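Operators at the Litow site follow this procedure for every desk session with the hand-held grippers. It supplements Zetia Practice Note 13.

## 1. Prepare the station

1. Clear the part of the desk where the task will take place. Books, vases and similar items may remain if they are outside the reach of both grippers.
2. Tie back loose clothing and check that the ribbed pads are seated on each gripper. 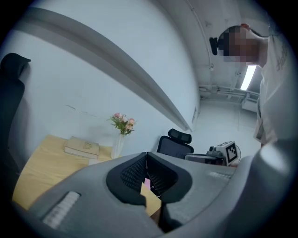
## 2. Fit the harness and markers

1. Fasten the shoulder straps before picking up the grippers.
2. Confirm that the marker cubes are firmly attached. Replace any cube with a scratched face and record the change on Form 717.

## 3. Perform the task

Work with both hands in front of the body. When handling a desk telephone, place it on a mat and use light pressure on the keypad.
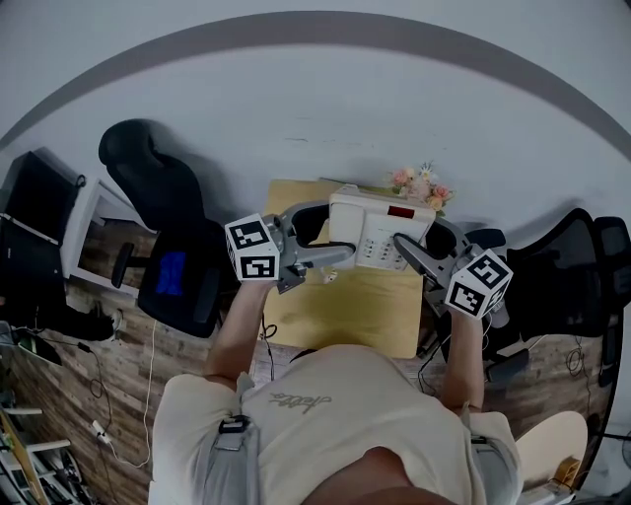

Do not force a gripper that meets resistance. Release the object, return both hands to the starting position and repeat the attempt. After 2 failed attempts, stop the session and notify the shift lead.

Completed forms are sent to the Marchand office each Tuesday.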